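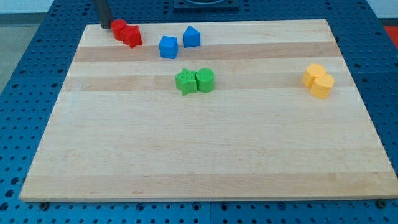 How long should be allowed for the Iser Path between Barkik and Ginard?

Five days is suitable for most walkers carrying their own luggage, with a sixth held in reserve for poor weather on the upper section.

Walks > Long routes > The Iser Path

Last updated: January 9, 2026

The following notes replace those published on this site after my first visit. They are based on a complete walk of the path in September, from the old mill at Barkik to the lower bridge at Ginard, a distance of 78 kilometres. Readers who wrote to me about the earlier version will find that the section on lodging has been rewritten and that the directions for the third day have been corrected.

Direction of travel

The path is signed both ways. It is recommended that it be walked from Barkik, which has the better bus service and a shop that opens early. The first day is level and follows the river through hay meadows and two small villages. Walkers beginning at Ginard face the long climb on their second morning, before they have settled to the weight of their bags, and I would advise against this for anyone new to walking over several days.

The high section

On the third day the path leaves the Iser and climbs through beech wood to the pass, at 716 metres. The ascent is steady and the ground is good, apart from a short length below the top where the old track has been washed out. A detour to the left is marked with yellow posts. My previous notes placed this detour on the right, and I regret the error.

There is no water between the last farm and the far side of the pass. The spring shown on older maps was dry when I reached it, and two other walkers told me it had been so all summer. Bottles should be filled at the trough beside the farm gate.

The descent is rougher than the climb. Poles are of real use. I do not normally carry them and borrowed one for the afternoon from a fellow guest, to whom I remain grateful.

Lodging

Rooms are limited on the second and third nights and should be reserved in advance. The Bošković guest house, at the foot of the pass, has nine rooms, serves an evening meal at a fixed hour and asks that late arrivals telephone before dark. Payment is in cash. Breakfast is generous, and a packed lunch may be ordered the night before. I took the cheese and regretted not taking the ham as well.

The hostel further down the valley, which I recommended in the earlier notes, has closed. The nearest alternative is a private house beyond the church, a walk of half an hour off the route. The lane leading to it is unlit.

Maps and signs

The current map sheet was first issued in 2000 and has been revised since. Earlier sheets should not be relied upon for the river crossings, two of which have been moved downstream. Signs are frequent near the villages and sparse in the woods. Where the path divides at the boundary stone, the correct branch is the lower one, although the upper looks more used.

Corrections are welcome, in particular from anyone who has walked the last stage after heavy rain. I have seen it only in dry conditions.

Contact: Kaiwen Ren | © 2026 Kaiwen Ren | Back to top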